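Chapter 7
Large Rooms and Their Fittings

Learning aims
By the end of this chapter the student should be able to:
describe a large interior by its floor, walls, ceiling and stairs;
record fittings that stand in a room before they are fixed;
prepare a short room report in the form used in Unit 2.

7.1 Reading the room

A room report begins with the parts that cannot easily be moved. The student should note the finish of the floor, the line of the stairs and the position of any column before turning to smaller items. Lighting is entered next, together with air vents and any ducts left open to view. Where a ceiling has no covering, its beams form part of the record.

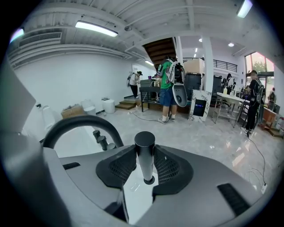
Figure 7.1 Open room with tiled floor, stairs with brown wooden steps, and a square white column.

An upper level should be entered under its own heading, even where it shares the same air and light as the room beneath. Railings are listed with the level they protect. In the Kennedy method, followed throughout this book, stairs are listed with the lower floor.

7.2 Bathroom fittings outside the bathroom

Baths and toilets are often kept in showrooms, stores and training rooms – places where they may stand well away from any bathroom wall. The report should give the type of each fitting and its place in the room. A toilet with a tank and one without are separate entries. Boxes are recorded as well, as they take up floor space.

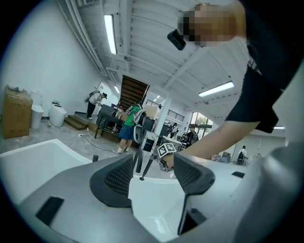 Figure 7.2 Two toilets of different types near a large cardboard box and low wooden steps.

Before reading further, students should study the sample report by Yuk-lan Kong in Appendix B. It runs to 396 words; reports set for this chapter should not exceed 800.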